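Clavbridge: corner grasping on bedding and big floppy cloth

README, updated in March

Hi, and thanks for downloading this. Clavbridge is a set of 1039 short recordings of people handling large pieces of cloth on a bed with a hand-held two-finger gripper, plus the small grasp model I trained on them. If you only want the model, skip to "Running it." If you plan to train on the recordings yourself, please read the part about labels first, since that's where I made most of my mistakes and you'll inherit a few of them.

What I was after

I wanted to know how much of cloth folding comes down to the very first pinch. Most of the work I'd been reading puts its effort into the motion after the grasp (the fling, the drag, the fold line), and takes the grasp as given. But when I watched my own early policies fail, they had usually failed already by the time the fingers closed. They'd grab one layer when they needed two, or take a wrinkle for a corner, or pick up the fitted sheet along with the thing lying on it. That last one is maddening to watch!

So the question got small: given one wide-angle view from the wrist, can a model tell a real corner from something that only looks like one, and can it say how many layers are between the fingers once they close? Everything in the repo hangs off those two outputs.

What's in the folder

recordings: one folder per take, with the wrist video, the gripper opening over time and the estimated hand path.

labels: one small text file per take. The format is explained further down.

model: the weights I report on, and an older set called rolarby-early that I keep only because a few people built on it.

scripts: training, evaluation and a viewer. The viewer is ugly but it works, and I'd start there.

splits: the lists of takes for training and testing. Please use them as they are. If you make your own split by shuffling single frames you'll leak nearly identical views into the test set and your numbers will look wonderful for no good reason. (I did this for longer than I'd like to admit.)

How the takes were made

A person holds the gripper, starts with the cloth somewhere on the bed, finds a corner or a hem, pinches it, and moves it to where it should go. The instructions were short on purpose. We told people what the cloth should look like at the end and let them pick the grasp, because I wanted to see the choices people make when they aren't thinking about robots. Some smooth the cloth first with the closed fingers. Some go straight for the nearest edge and sort it out later. Both are in there and I haven't filtered by style.

The cloth ranges from pillowcases up to full-size sheets, with some garments mixed in. Plain colors are heavily over-represented. There are very few patterns and no heavy quilts at all, so don't expect anything sensible from a quilt.

Labels, and where they're shaky

Every take has a pinch time, which is the first moment the fingers stop closing on cloth. It also has a grasp type: corner, hem, fold or surface. A fold is a bent bit of cloth in the middle of the piece, and it's the class that gets confused with corner the most. Then there's a layer count of one, two or more, and a flag for whether the sheet underneath came up too.

Pinch times are good. They come from the gripper opening, and I checked them against the video. Grasp type is decent, although a corner that has been folded over before being pinched sits right between two classes. I called those corners as long as two hems met inside the fingers. You may disagree, and the notes field in the label file usually says when I was torn.

Layer count is the weak one. You often can't see it from the wrist at all, and for those takes I looked at what the cloth did afterward and worked backward. That makes the label more honest about the cloth, but it's unfair to a model that only gets the pinch view. There's a flag called seen_at_pinch for this. Filter on it if you want a clean test.

The method, quickly

The model takes a single wrist image at the pinch and a short strip of views before it. I crop tightly around the fingertips for the layer output and keep the full view for the corner output. I tried one shared crop first and it was worse on both. My guess is that the corner question needs the long shape of the cloth, the way folds fan out from a pulled point, while the layer question only cares about the little stack of edges at the tips.
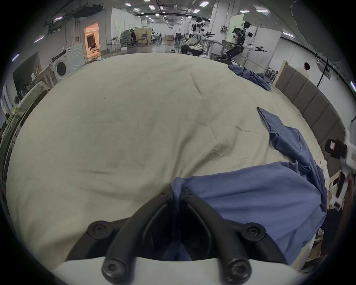
The other thing that mattered was wrinkles in the bottom sheet. When you pinch cloth lying on a fitted sheet, creases can run out from the fingers in the sheet too, and early versions of the model read those creases as part of the cloth being held. It was happiest when the two colors were close, and it wasn't right very often there. I ended up adding a plain cloth mask as an extra input, predicted by a tiny network, and the false corners dropped a lot. The mask is rough around the hems and I never got it better. It helps anyway.

Training runs for 3000 steps with a batch of 100. More steps did nothing useful for corners and made the layer output overconfident, so I stopped there. It fits on one ordinary graphics card.

What I found

Corner against fold improved clearly once the model had the strip of earlier views. With only the pinch image, it mixes them up whenever the tips hide the hem. Give it the approach and it has usually had a good look at the edge before the fingers covered it, and it holds on to that.

Layer count improved much less. On the takes where the layers can be seen at the pinch, I'd call it useful. On the rest it's mostly guessing from the type of cloth, and I wouldn't let it make a decision on a real arm by itself. The Brirkon variant in the model folder adds the gripper opening as a number and does a bit better with thick cloth, no better with thin.

I also went through 19 of the worst failures by hand and wrote a line on each. They're in the notes file called rutherford.txt (named after the shelf I kept the printouts on, sorry). Second pieces of the same color lying elsewhere on the bed come up over and over. The model will sometimes score a heap at the far side as if it belonged to the piece in the gripper, and a human has no trouble with that at all.

Running it

Install the requirements, point the config at the recordings folder, and run the evaluate script with the test list. You should get the table in results.txt back, give or take small differences between cards. If your corner score comes out far too low, check the image orientation before anything else. Older takes were stored upside down, and the loader flips them using a field in the label file that some download tools drop.

Things to keep in mind

The wide lens picks up the whole room, so people and other equipment show up in the background of many takes. Everyone who worked in the space agreed to that, but please don't use the recordings to identify or track anybody. Blurred versions are available for the test list if your own rules call for them.

The bed setups are few. A model that does well here has learned these beds to some degree, and I have no results from anyone's real bedroom.

If you find a bad label, open an issue with the take name and the time in the video. I fix those in batches and note each one in the changelog. Next on my list is a proper set of patterned sheets, then another go at that mask.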